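Print this page | E-mail this page
Reading time: 4 minutes

Section 3. Setting up a sorting station for hand-held gripper work

This section is for the person who has to get a station running on the floor at Flerkasden and for the people who will stand at it. The supplier's guide for the Ullex sorting cell covers the arm. It says very little about the hours of picking by hand that come first, and it calls that work "light duty." Read this section before you agree with that.

3.1 What the station is for

Staff pick mixed small goods out of a pile with the hand-held gripper. The camera on the tool records each pick, and the recordings go to Mornatside, where they are used to train the arm. The sales sheet says the arm will then take over the dull part of returns sorting and free people for better work. As of this edition, the better work has not been described in writing. Until it is, treat picking as an added job and roster it as one.

3.2 Before you start

1. Check that the shift sheet shows picking as its own line. Do not fold it into returns sorting. The two were combined in April and the sorting figures for that month cannot be compared with anything.
2. Confirm that everyone at the station has been told what is recorded and where it goes. A poster on the wall is not enough.
3. Turn name badges and paperwork away from the work area.
4. Charge the gripper module fully. A half-charged module tends to quit in the middle of a set, and the set has to be done over.

CAUTION: The finger linkage can pinch. Keep your free hand out of the pile while the fingers are closing.

3.3 Laying out the pile

5. Spread a soft cover over the work surface. A household blanket is fine. Patterned ones are allowed, and Mornatside asks for a mix of plain and busy backgrounds.
6. Put out a small group of items from the returns bin. Mix hard and soft. Let them overlap.
7. Do not tidy the pile. New operators want to line things up, and experienced sorters want to even more. The arm is supposed to cope with returns as they arrive, so give it returns as they arrive.
8. Leave out anything sharp, leaking or breakable.

NOTE: Fabric pouches and anything with fringe will snag. The supplier's guide rates the gripper for "all common soft goods." Our own operators do not agree, and their snag notes are kept with the shift sheet.

3.4 Making a pick

9. Hold the gripper by the rear grip with your wrist straight. Come in low.
10. Open the fingers wide enough to clear the item on both sides before you move in.
11. Pick a part you can hold squarely. Handles are easier than flat edges.
12. Close, lift, move the item to the tray, open. Keep a steady pace. There is no prize for speed, whatever the counter on the Ullex screen seems to suggest.
13. If you drop something, leave the recording running and pick it up again with the gripper. Failed picks are kept.

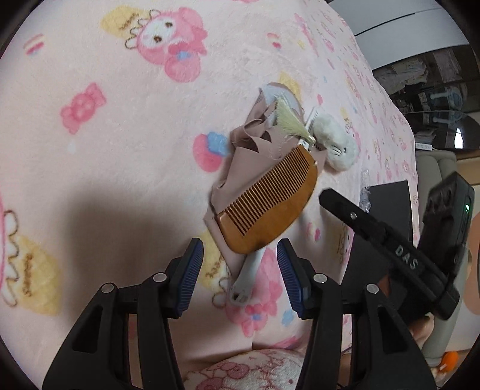 Fig. 3-1. Gripper fingers open on either side of a white plastic handle, comb lying over it (steps 10 and 11).

14. Stop after 30 minutes and change operators. The supplier allows longer. We tried longer, and the complaints about thumbs and wrists came in the same week.
15. A full set is 300 picks. It may be split between operators and between shifts. Do not let one person carry it because they happen to be good at it.

3.5 What changes for operators

The Navarro line had its arm installed before ours. Sorting there is now done partly by the arm and partly by people who clear what the arm leaves behind, and what it leaves behind is the awkward stuff. Expect the same at Flerkasden. The easy items gave people a breather between the hard ones — plan breaks to make up for that.

16. Log every pile the arm gives up on once it is running, with the time a person spent clearing it. Use form 26. Without these entries the monthly report will show only what the arm got right.
17. Do not cut the roster on the strength of a demonstration.

Section revised 21 September 2024

Related items
Section 2. Unpacking and charging the gripper
Section 4. Sending recordings to Mornatside
Form 26. Arm stoppage and manual clearing log
Wrist and thumb strain: reporting and job rotation
Navarro line: notes from the first months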